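Avik Tray Handling Dataset: Data Card and Fault Notice

Print this page
E-mail this page

Prepared by the Žukauskas Institute, Manipulation Laboratory
Revision date: 26 January 2025
Status: released with restrictions. Users of the earlier revision should read "Known fault" before training on the gripper fields.

Summary

The Avik dataset contains 3,894 episodes of two-arm tabletop manipulation recorded at the Žukauskas Institute. The tasks involve hand tools and open plastic trays: placing a tool in a tray, taking it out again, moving the tray, and handing a tool from one arm to the other. Episodes were collected by teleoperation. Each one includes video from wrist and fixed cameras, joint positions, gripper commands and gripper state.

During collection a fault in the gripper control software caused a queued command to be carried out after a protective stop had been cleared. On one occasion the fingers closed while an operator was resetting the work area by hand. The operator was not injured. The same fault left incorrect values in the gripper fields of 1,689 episodes, and these are now flagged in the index. This card describes the data, the fault, the corrections made and the limits that remain.

Contents of each episode

An episode is one folder. It holds the video streams, a table of robot readings, a short task label and a status file. The table has one row per control step. Columns are named by arm (left or right), then by quantity. Gripper columns appear in two forms:

gripper_command: the opening requested by the operator's controller.
gripper_state: the opening reported back by the gripper software.

In a healthy episode the second column follows the first with a short delay. In an affected episode the state column may repeat an old value while the fingers are moving, or may report a closed gripper when it is open. The video is correct in every case and should be treated as the reference.

Wrist views are the most useful source for checking a gripper reading. The opening between the fingers can be judged against an object of known size, and the tray serves well for this purpose. In the view below the gripper is open over the tray, with the screwdriver lying inside. A state value near zero at such a moment would mark the row as unreliable.

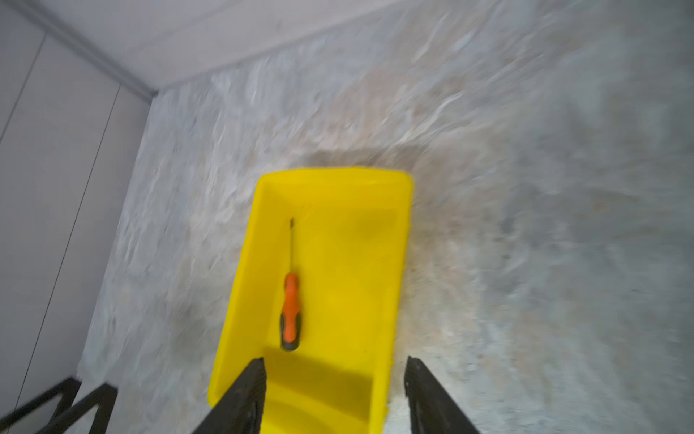
Known fault

The fault is listed in the laboratory register under the name "stale command after stop." It was found in March, during a session on the tool placement task.

Vikas Lodhi was operating the arms when a joint limit triggered a protective stop. Both arms held position, as designed. Mr. Lodhi cleared the stop at the console and then reached into the enclosure to turn the tray. The gripper nearest his hand closed on the fingertip of his work glove. He pressed the emergency stop with his other hand, the gripper lost power, and the glove was pulled free. First aid was offered and was not needed. Collection was suspended for the rest of the session.

Ingegerd Backlund, the safety officer for the laboratory, took a statement from Mr. Lodhi and had the console logs copied before the system was restarted. Her report classed the event as a near miss with potential for injury. It recorded two separate failings. The first was the software fault. The second was procedural: the written reset steps allowed an operator to enter the work area after clearing a stop, when the arms were again under power.

Cause

Commands to the grippers pass through Jillell, a small queueing program written at the institute. Jillell accepts commands from the operator's controller and sends them on at a fixed rate. When a protective stop occurs, the arm controller discards its own pending commands. Jillell did not. It paused, kept the commands already in its queue, and resumed sending them when the stop was cleared.

In most cases the queue held very little, and the effect was a small twitch of the fingers. Operators had seen this and had not reported it. Where a stop happened during a grasp, the queue could hold a full closing motion.

The recording error has the same source. Jillell also passed the gripper state back to the recorder. After a resume, it matched incoming readings to the wrong entries in its queue and wrote the older value to the log. The mismatch lasted until the program was restarted, so it carried over from one episode to the next. Many of the flagged episodes therefore contain no stop at all. They were simply recorded later in a session in which a stop had occurred.

Rimantas Bite reproduced the fault on the bench with a spare gripper and no arm attached. The result was the same on every attempt in which a closing command was pending at the moment of the stop.

Work area and hazards

The work area is an enclosure with two arms mounted on an aluminum rail along one side. Each arm carries a parallel gripper and a small wrist camera. The arms reach in toward the center, where the tray and the tool are set out on the floor of the enclosure. At reset, an operator's hand has to pass close to at least one gripper in order to reach either object. 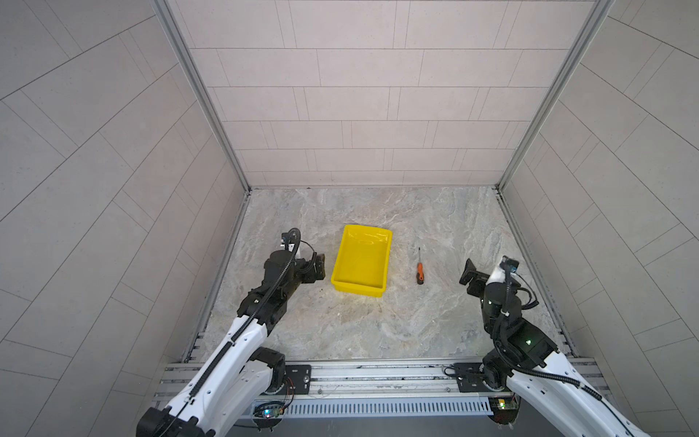

Žukauskas Institute Technical Notes, Vol. 4, No. 2

The hazards identified in the review were pinching between the gripper fingers, pinching between a gripper and the tray, and contact with a hand tool held by a moving arm. A screwdriver gripped by the handle was judged the most serious of these. The grippers are of modest force, but the shaft of a tool concentrates that force at its tip, and an unexpected arm motion could bring it against a hand or face.

The review also noted that the indicator lights on the wrist assemblies do not tell an operator whether a command is waiting. They must not be used as a sign that the area is safe to enter.

Corrective action

Control software. Jillell now empties its queue when a stop is received and again when the stop is cleared. After a stop it sends nothing until it has received a new command from the operator's controller. The change was written by Mr. Bite and reviewed by Saulius Venckus.

Gripper power. A separate switch now removes power from both grippers without affecting the arms. It is fixed beside the emergency stop and can be locked in the off position.

Reset procedure. The steps below replace the earlier version.

1. Stop the episode at the console and wait for the recorder to close the file.
2. Move both arms to the parked position.
3. Switch off gripper power and lock the switch.
4. Engage the protective stop.
5. Reset the tray and the tool.
6. Withdraw from the enclosure and confirm aloud that it is clear.
7. Release the stop, unlock the switch and restore gripper power.
8. Open and close each gripper once from the console before starting a new episode.

Reporting. Any motion that was not commanded, however slight, is to be entered in the register before the next episode begins. This includes twitching of the fingers. Operators were briefed on the change and signed the revised procedure.

Data review

Ásdís Ásgeirsdóttir led the review of the recorded episodes. The console logs gave the time of each stop and each restart of Jillell. Every episode recorded between a stop and the following restart was marked as affected, whether or not an error could be found in its table. This produced the figure of 1,689 given above.

A sample of 100 episodes was then drawn from those not marked, and the gripper state was compared with the wrist video by hand. No mismatch was found. A further 10 episodes were set aside because the console log for that session was incomplete. They carry the label "undetermined" and are excluded from the default split.

The original values have been kept. In affected episodes, the column gripper_state holds the reading as logged, and a new column, gripper_state_est, holds an estimate made from the wrist video. The estimate is coarse. It separates open, closed and partly closed, and it should not be used to study force or fine finger motion.

Recommended use

Episodes marked "clear" are suitable for all the purposes for which the dataset was planned, including imitation learning from commands and state. Episodes marked "affected" may be used for work that relies on video, joint positions or gripper_command alone. They should not be used to train or test a model that reads gripper_state.

The dataset has also been used by the Bastach group for fault detection, with the affected episodes as positive cases. The laboratory supports this use but draws attention to one limit — the mark is assigned by session time and does not show that an individual episode contains an error.

The data must not be cited as evidence that the grippers, the arms or Jillell are safe for work near people.

Open items

The joint limit that led to the March stop was set more tightly on the left arm than on the right. The reason has not been established, and the setting has been left unchanged while it is examined.

An interlock on the enclosure has been proposed. It would remove gripper power whenever a hand crosses the opening. Mr. Venckus is assessing whether this can be done without causing unwanted stops when the arms move near the front rail.

Users who find a gripper reading that disagrees with the video in an episode marked "clear" are asked to send the episode name and the row number to the Manipulation Laboratory, for the attention of Ásdís Ásgeirsdóttir.

Print this page
E-mail this page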